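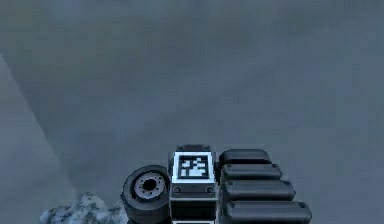

*A simulated gripper with its square marker on top, and a speckled, rock-like lump down to the left.*

## Can a machine do my chores yet? Your questions answered

We get a lot of letters at Gorerau asking when the robots will be ready, and they come from people with busy kitchens as often as from people with busy workshops. I've gathered the usual questions on this page and tried to answer them the way I would over a cup of tea. – Ehsan Gilani

### Can I buy a robot that will tidy the whole house?

I'm sorry to say you can't, and I would be careful with anyone who tells you otherwise. You can buy machines that do one job rather well, such as going over a floor or cutting a lawn, and plenty of our readers are very fond of theirs. Tidying is a different matter altogether, as it means picking up a sock, then a mug, then half a jigsaw, and knowing where each of them lives!

### Why is picking things up so hard?

You and I have had our hands for a lifetime, so we forget how much they do for us. A lump with a rough, uneven outline has no obvious place to take hold of it, and the gripper has to choose one, close on it and notice if it starts to slip. Bags of flour, wet lettuces and tangled cables are all worse, each in its own way.

### Why do you practise on a computer first?

Mostly for the sake of our crockery. In simulation we can drop the same object all afternoon and there's nothing to sweep up afterwards. The trouble is that friction and squashiness are difficult to copy faithfully, so a grip that works on the screen may well need a good deal of patient adjusting on the bench. Our Zokusar trials needed roughly 30 rounds of it before we were happy to leave the machine running over lunch.

### What is the black and white square for?

It's a tag that a camera can read easily. From the pattern, the software can work out where the tagged part is and which way it's facing. You won't need to stick them all over your own kitchen – at least, I very much hope you won't.

### Are workshops any further along than homes?

Yes, quite a long way. If the same part arrives in the same place facing the same way, a machine will move it from morning till night without grumbling. Mixed bins are still a struggle. At the Tyagi workshop we tried sorting odd offcuts with two arms, and a person still had to step in whenever pieces wedged together.

### Would a robot be safe around children and pets?

For the little floor cleaners, follow the maker's instructions and use your common sense. For anything with a moving arm, I'd keep a proper barrier up and keep small people well away from it.

### Should I wait before buying anything?

If there's one dull job you do every day and a machine exists for it, I'd go ahead and enjoy the time you get back. If you're holding out for something that will load the dishwasher and fold the towels as well, please don't leave the towels on the chair in the meantime.

### Can I come and see the machines?

You'd be very welcome. We open the Ollance workshop to visitors in August, and we're happy to hear about the chore you'd most like to be rid of.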